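Speaker notes – Shared kitchens in community housing: allocation, upkeep and fair use
August
By Britta Fuchs, Tenancy Programs, Sultia Housing
13 shares | 2 comments

Opening. Thank the organisers and acknowledge Mattes Brinkmann, who prepared the tenancy figures. State the purpose of the session: to set out how Sultia manages kitchens used by more than one household, and to seek comment on the draft standard before it goes to the board.

Background. Sultia is responsible for 900 tenancies. Within that portfolio, 13 buildings have a kitchen shared between households. The oldest is at Grernden, where the kitchen predates the present lease arrangements and has never had a written agreement of its own. Pause here, as members from Grernden may wish to speak.

The current position. Each building has developed its own customs. In one, cupboards are assigned by unit number. In another, they are assigned by length of tenancy, and new residents have waited a long time for a shelf. Complaints seldom concern cooking. They concern storage, cleaning rosters and the replacement of common utensils.

Common utensils. The draft standard separates fixed equipment, which Sultia maintains, from small items, which residents may supply or request. Wooden utensils fall in the second group. Residents have asked when a scratched spoon ought to be replaced. The draft proposes inspection by the building representative, with replacement where the wood is split or rough to the touch. Light scratching alone is not grounds for disposal.
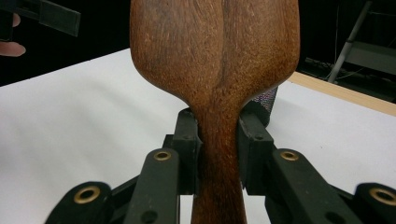
Page last changed: August, 4.15 pm

Cleaning. Under the draft, benches and sinks are the duty of whoever has used them. Floors, ovens and rangehoods are cleaned under contract by Mac Suibhne. Residents at two buildings have asked to keep their own rosters – the draft permits this where every household agrees in writing.

Bookings. The trial of the Grilix booking sheet will continue at Grernden. Bookings apply only to the evening period. Emphasise that no household may be refused access to a cooktop for want of a booking.

Disputes. The first step is a conversation with the building representative. The second is a written request to Tenancy Programs. Do not discuss individual matters from the floor – offer to meet afterwards.

Questions for members:
Should shelf space be equal for each household, or set by household size?
Who should hold the key to the pantry overnight?

Close by noting that written comments may be left at the front desk or posted to the Tenancy Programs office. Copies of the draft are on the table by the door.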